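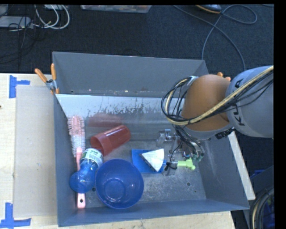

Weldale repair fund would top out at $100 a household

Tue 28 April

Weldale residents who fix a broken toaster or lamp instead of tossing it could get up to $100 a year back from the town under a plan going to the council next month. How much trash that would keep out of the Hegarty Road transfer station is a question the plan does not answer.

The program was drawn up by Citer, a consulting firm the town hired last July. Its report says 775 households would sign up in the first year. The figure comes from a mail survey that drew 502 replies, and the survey asked only whether people "would consider" having something repaired. It did not ask whether they had ever paid for a repair, or what they would be willing to spend.

There is also the matter of where to go. The report lists 13 approved repair shops. Four are in Rusex, a 40-minute drive each way, and two of the Weldale numbers were out of service when this paper called them Monday. A third shop said it works only on sewing machines and vacuums.

Urmila Bhatt, who ran a small appliance shop on Mill Street until she closed it, said she would like the idea to work but has her doubts.

"A coffee maker costs thirty dollars new," Bhatt said. "I have to charge more than that to open one up, and half of them are glued shut. Giving the customer some money back doesn't get me the part."

The town's public works office said the program would pay for itself through lower hauling fees. Asked for the math, the office pointed to a page in the Citer report that says savings "are expected." No dollar amount is given. Small appliances are not weighed separately at the station, so there is no starting number to measure against, and the plan does not set aside money to begin weighing them.

A similar program in Rusex was dropped after two years. The Citer report mentions it in a footnote and does not say why it ended.

Residents would have to send in a paper form with the original receipt. Payment would take up to 12 weeks. The council will hear comments before it votes.

Print this story
E-mail this story

Search archives Enter keyword Go

Recent items
Hegarty Road to close for culvert work
Library drops Sunday hours again
Rusex bus route loses two stops
Water rate hearing moved to school gym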